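The Fringe and Tassel Page

Welcome to the gallery! I know most people land here from the Whiteley craft fair cards, so hello if that was you, and thanks for typing in that long address. I make and mend fringed things. Throws, pillow covers, the odd lampshade, one truly enormous curtain tieback that I will get to another time. My workroom is the back half of a house in Dimbridge and there is always white lint on my socks.

I started keeping pictures of pieces once they come off the table, mostly for myself, and then my sister said I should put them up with a few words, and so the page grew. I'm slow with the scanner and slower with the typing. Right now the white work is up first and the colored wool will follow when I get to it. If you're looking for the green bedspread from the fair, it's in the old section, and no, it isn't for sale (sorry!).

A few things people write to me about, so I'll put them up top. I don't sell yarn. I do sell finished pieces, when there are any. The fringe is all cut by hand against a piece of board, and yes, it takes forever, and yes, I watch a lot of television while I do it. For the last white piece I kept a tally on the back of an envelope and it came to 1106 cut strands before I even started on the tassels. I was pretty proud of that envelope. It's pinned over the sink.

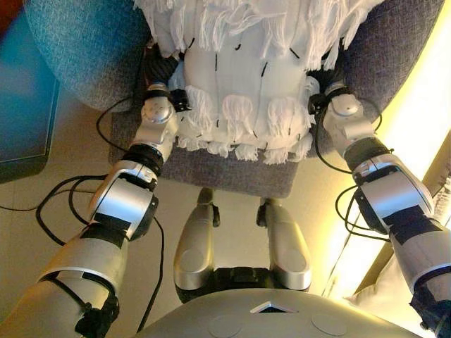

Dimbridge, 26 September 2005

White on gray, and I love it. The shaggy white fringe is at its thickest along the top edge, and then you get the tufted tassels hanging in a row down at the lower border. I've always been a fan of white against a plain gray seat cushion. Put the same piece on a flowered couch and your eye doesn't know where to go, but gray upholstery just lets all that shag be shaggy.

More about the fringe, for those who asked: if you want a really full edge, double up your strands before you knot them, and don't trim anything until the whole row is on. I used to trim as I went and every single one came out a different length. Then I'd go back to even them up, and go back again, and by the end I had something like a crew cut. Knot first, shake it hard, comb it with your fingers, then trim. A wide-tooth comb is okay too, but go easy or you'll pull it to fluff.

Tassels are easier than they look! Wrap your yarn around a piece of stiff card (I use the cover off an old Plodell yarn catalog, which is just the right width for me), slip a strand through the top and tie it tight, then slide the whole bundle off and bind the neck. Cut the bottom loops last. I can do 12 in one evening if the phone doesn't ring. My first ones fell apart in the wash because I bound the necks too loosely, so now I go around three times, pull until it squeaks, and bury the end with a needle.

Washing white fringe: cool water, a little mild soap, in the tub. Press it, don't wring it. Roll it up in a towel and stand on the towel (bare feet, it's kind of fun), then lay it flat and fluff the tassels with your fingers every time you walk by. I have put one in the machine inside a pillowcase and gotten away with it. The second time I did not get away with it and I spent a whole weekend in April picking knots apart with a crochet hook.

For storing, don't fold along the fringe or you'll have a crease in it until next year. I roll mine around a cardboard tube with the tassels on the outside and tie it with a strip of old sheet.

The next batch is going to the Skustton winter market, where I'll be sharing table 44 with a very nice lady who does felt slippers. I'm hoping to have 3 white pieces ready and possibly one in oatmeal, if I can find enough of the oatmeal. The store in Whiteley used to carry it by the cone and now they only have it in those skinny little balls, and you can guess what that does to the price. If anybody has a cone sitting in a closet, write to me, I'll trade you for tassels.

Coming up on this page: the colored wool, the lampshade with the gold edging, and that curtain tieback. I also owe a few of you the pattern for the braided heading. It's written out on paper and I need to type it up, so please be patient with me.

Back to the front page
Old section (bedspreads and baby things)
Sign the guestbook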